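Automation for Small Workshops
Handout 3: Notes for the Visit to the Trodcombe Laboratory

Students will attend the open day at Trodcombe on Sunday, July 5, 2026. Jean Mackay will lead the group. Please read Handout 2 before the visit and bring a notebook.

The main demonstration concerns two-arm sorting. A pair of arms shares one table and works over a tray divided into compartments. Each gripper carries its own small camera, so the controller has a close view of the tray from either side.
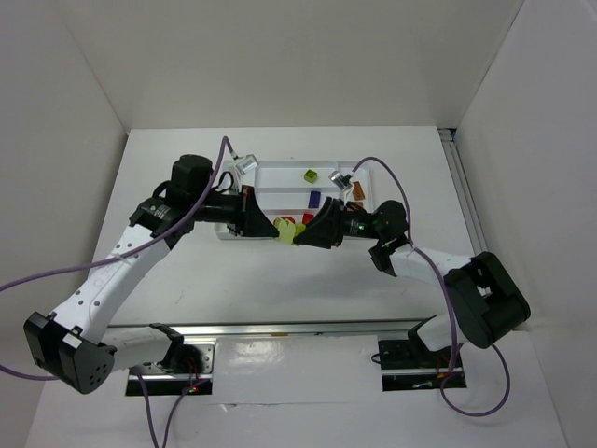 Two arms reaching into the same space must not collide. In your notes, record which arm moves first, where each one waits, and how a piece is passed or steadied between the jaws. Soft or uneven pieces deserve special attention, as the grip must hold them without crushing them.

Mei Haverford will take questions for about 14 minutes after the demonstration. Visitors are to remain outside the enclosure at all times.

A written report of no more than 2000 words is due at the next class meeting.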